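Two months with the Sistik gripper kit on a pair of arms

Posted 11/03/2019

I bought the Sistik gripper kit in the summer, after a long time of doubting. Before it I used fingers that I printed myself, and they were never the same twice. Some of you asked me in the comments if the kit is worth the money, so I try to answer in order.

First, what I wanted to do. I share a workshop in Drullstead, and my project there is to have two arms put together and take apart light household furniture. I don't mean heavy oak things. I mean white tubes, plastic sockets, a bit of fabric, the kind of object that weighs almost nothing and slides away when you touch it. A strong gripper is not much help with this. You need one that closes slowly and can come very near to the other one without a crash.

The kit I have is the double set, order number 2136, bought from the Szulc shop. In the box are two grippers, two mounts, the cables, a bag of screws and a paper manual. The manual is in good English but the drawings are too small. I had to take a magnifying glass for the page about the cable connector, and I still put the first one in the wrong way around. It did no damage.

Mounting took me one evening for the first arm and less than one hour for the second. The mounts fit the wrist without any extra ring. With my old printed fingers I had always a little play at this place, and I was correcting for it in the software, which is a bad habit. I could delete all of that code in July and I did not miss it.

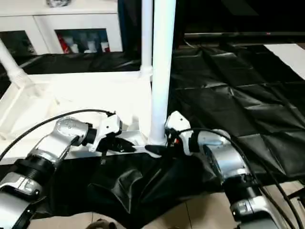 What I like most is how close the two tips can work. The fingers get narrow at the end, and the body of the gripper is short. With my old ones I had to keep a distance of a hand between left and right, so any job at the foot of a leg was done by one arm alone while the other waited. Now I can bring both to the same corner. I lowered the speed for this to the second step in the menu and I recommend you do the same until you trust your calibration.

The force setting goes from 0 to 1000. It is a nice wide range but the lower part is not linear. Between the bottom and perhaps a fifth of the scale I feel almost no difference, and then it becomes strong quite suddenly. For tubes this is not important. For fabric it is, and I lost one evening to find a value that holds the cloth and leaves no mark on it. I wrote to Sistik and they answered politely after 5 days that a table of values will come with the next firmware. I am still waiting for this table.

The cables are the weak point. They are long enough, but they are soft and they want to make their own way. If you don't fix them, they hang in an arc beside the wrist, and at a big rotation they can catch on a leg or a pole. The kit has no clips at all. I ordered a pack from Skokenow, the small hook and loop ones, and they work well. For this price I would expect them in the box.
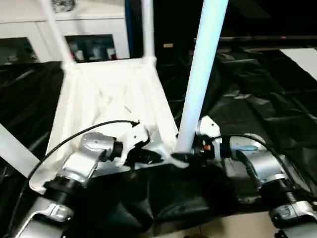
About noise I can say only good things. Other people use the workshop in the evening and I had no complaint. The motors make a short soft sound when they close and nothing while they hold.

About wear, I changed the finger pads once, after about 2 months. The new pads need a very small hex key and it is not included. Please buy one before you begin, because the usual sets from the hardware store start one size bigger. The old pads were smooth at the tip but not torn, so maybe I changed them too early.

I also tried the free software from Sistik. It is fine for a first test, it shows the opening and the force for each side. It can not save two grippers as a pair, so each time you start it you must choose left and right again. After one week I went back to my own scripts.

Would I buy it again? Yes, the double set, and I would order the clips and the hex key on the same day. If your arms only lift boxes, a cheaper kit is enough for you. If you work with thin tubes and cloth, I don't know a better one at this price, but ask Szulc first which firmware is on the ones they have in stock. Mine came with an old version and the update needed a Windows computer, which I had to borrow.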